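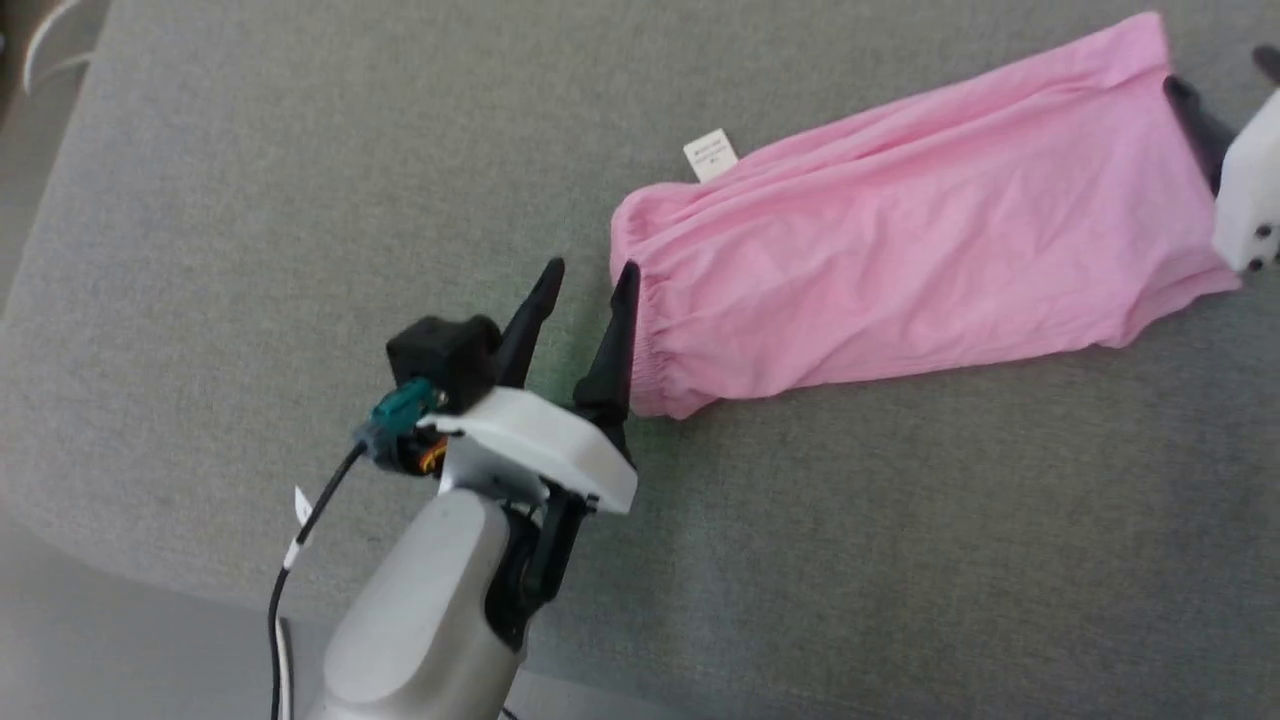
The Stestbridge Robotics Open Day is a public demonstration held each November at the Dollon Centre in Stestbridge. It is organized by the Jarko Laboratory, which studies the handling of clothing and other soft goods by two-armed robots. Admission is free, and attendance is capped at 500.

History

The event was established by Sânziana Hodoroagă, then head of the laboratory, as an afternoon for prospective students. The first edition drew 405 visitors. Responsibility for the program later passed to Perla Barrera, who extended the hours and opened the day to the general public.

Program

Doors open at 10 a.m. Demonstrations are given in the ground-floor hall and centre on household textiles, among them trousers, skirts and towels, which are grasped, straightened and folded on furniture of the kind found in a living room. Operators answer questions between runs. The Crăciun Lecture, named for an early benefactor of the laboratory, begins at 2 p.m. in the adjoining theatre.

See also

Deformable object manipulation
Domestic robot
Parallel-jaw gripper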